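The Undecided of Prusgate

In the republic of Ornulia, campaign posters were limited by law to 24 per candidate, all the same size, pasted on boards the same distance from the ground. The law was very old and everyone was proud of it. It said nothing at all about telephones.

I was hired in March to write for the candidate in Prusgate, a seat that had been won last time by 107 votes and a misplaced ballot box. The office was above a shop that sold blinds. My desk faced the wall, and on the wall was a map of the district with the marginal streets coloured in orange. By the end of my first week I had coloured in most of the rest.

Our posts went out on Chan, which every Ornulian over the age of twelve used to argue with their cousins. You could put a post up for nothing and eleven people would see it, nine of them employed by us. Or you could ring Wodent.

Wodent sold attention. Their man came round with a laptop and a box of pastries and explained that for 600 crowns our message on bus fares would reach every undecided voter in the district. For 4,000 it would reach them while they were in a good mood.

"How do you know what mood they're in?" I asked.

"We sold them the mood," he said, and offered me an apricot one.

The candidate, who had once been a geography teacher and still stood as if there were a globe beside her, wanted to know what the other side was paying. The man said he couldn't possibly tell us. Then he wrote a number on a napkin and left the napkin on the table while he went to wash his hands.

We paid. The bus fares post went up at six in the morning, in between somebody's holiday and an item about kitchens.

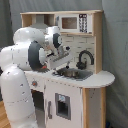 A toy kitchen and a robot arm.

By lunchtime the kitchen had beaten us by a distance I was asked not to write down. Our post had drawn a fair number of comments, most of them about the kitchen. One woman said she would vote for it. I replied, on behalf of the campaign, that we respected her view and had she considered the number 14 bus.

"Pay them again," said the candidate.

So we did, and so did the other side, and by the last week you could not look up a recipe in Prusgate without meeting both candidates on the way to the onions. The poster inspector came by twice with his tape measure. He checked our boards, found one a thumb's width too high and fined us the price of a sandwich. He seemed pleased to have caught it in time.

On the night we lost by three votes. The candidate took it well — better than the Wodent man, who had come with pastries for a win and had to carry them across the square to the other party.

I rang my mother, who lives on one of the orange streets, to ask how she'd voted.

"Oh, I didn't go," she said. "I'd seen so much of you both, I thought it was over."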